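Streaming royalties: the questions we keep getting

Kneath is a members' newsletter for people who write and record music without a big company behind them. The answers below are our own opinion and we have no deal with any of the services or distributors mentioned.

Is it true that streaming has saved the music business?

It depends whose business you mean. The total going in has risen, and you will see that figure in every press release. How much of it reaches a person who plays the bass in Allham is a separate question, and the press releases tend to stop before they get there. When somebody quotes a growth figure at you, ask what it's a share of and who did the adding up.

How much do I get for one play?

There is no fixed rate, whatever the calculators say. Most services put subscription and advert money into a pot, take their cut, and divide the rest according to share of plays. So your rate changes each month, and it changes by country and by type of account too. A play from a free account is usually worth less than one from a paid account. We tried three online calculators on the same song and got three different answers. None of them said where its numbers came from.

Can you give me a real figure?

One. Cledwyn Powell, who looks after our accounts page, put out a four-song EP last January and had 734 plays in the first month. What he got for it wouldn't have paid for his strings. He is happy for us to print that. It is one man's statement and proves nothing about yours.

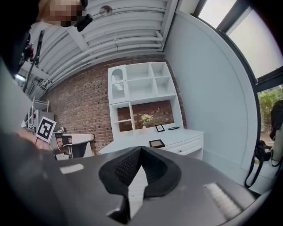 He also found that the plays shown in the app and the plays on his statement didn't match. Some gap is normal, as very short plays often don't count and reports come in late. If the gap is still there after two statements, write to your distributor and ask for the country-by-country breakdown. Keep asking. The first reply is nearly always a link to a help page.

My distributor says I keep 100% of my royalties. What's the catch?

Read the fee page, then read the page about leaving. "Keep 100%" generally means 100% of what is passed on to them, after the service has had its share. Many of these firms also charge by the year, and your songs may come down if you stop paying. Zerkard charges a yearly fee plus £5 per release to keep things up after you cancel, and that line is on the second page of the terms. Vadham takes a cut and no fee. For a small catalogue the cut may well work out cheaper — do the sums with your own plays and leave the hoped-for ones out.

Why haven't I been paid yet?

Usually one of these:
You haven't reached the payout minimum (with Vadham it's £40).
Your tax form is missing or has expired.
The service reports two or three months behind.
The name on your bank account doesn't match the name on your profile.

Should I pay to get on a playlist?

No. We've yet to see an offer of guaranteed plays that we would put our own money into. If the plays come from machines, the service can remove them, and your distributor may fine you or take the track down as well. "Real, organic listeners" in the advert tells you nothing. Ask the seller which playlists, who runs them and what happens if the plays are struck off. We've asked a few. The answers were vague or didn't come. 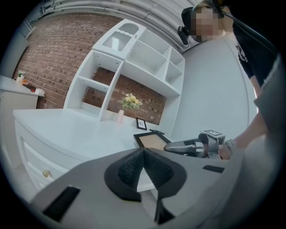 A hand wearing a wristwatch with a light band.

Is a songwriter paid separately?

Yes, and this is the part people miss. There is one lot of money for the recording and another for the song itself. Your distributor normally deals only with the first. For the second you need to join a collecting society and register each song, with the shares agreed by everyone who wrote it. Do it before release if you can. Claims can be backdated, but only so far.

Would a "fairer" payment model help me?

Possibly. Under the user-based idea, each listener's money goes only to the acts that listener played. It sounds right, and we'd like to see it tried more widely. But the studies we have read don't agree on who gains, and small acts with a few casual listeners might see pennies either way.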